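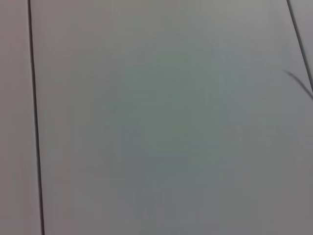 Helle, glatte Fläche mit zwei schmalen, dunklen Fugen

Reinigung und Pflege von Flächen und Körben

Die nachstehende Anleitung gilt für die Gemeinschaftsräume im Haus Avgate. Zuständig für Rückfragen ist Frau Marloes Vermeulen.

1. Flächen abräumen und lose Krümel mit einem trockenen Tuch aufnehmen.
2. 8 ml Neutralreiniger in 300 ml lauwarmes Wasser geben. Scheuermittel sind nicht zugelassen.
3. Die Fläche in geraden Bahnen feucht abwischen. Fugen in Längsrichtung mit einer weichen Bürste ausstreichen.
4. Dunkle Striche zunächst mit klarem Wasser behandeln, erst danach mit der Lösung.
5. Mit einem fusselfreien Tuch nachtrocknen.

Geflochtene Körbe werden gesondert gereinigt. Sie sind vollständig zu leeren und mit einem trockenen Pinsel entlang der Flechtreihen auszubürsten, zuerst die Innenwände, zuletzt der Boden.

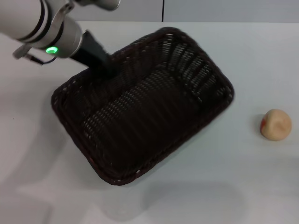 Dunkelbrauner Flechtkorb mit breitem Rand auf weißer Tischplatte

Der Rand ist von beiden Seiten zu bürsten. Körbe erst auf die vollständig getrocknete Fläche zurückstellen.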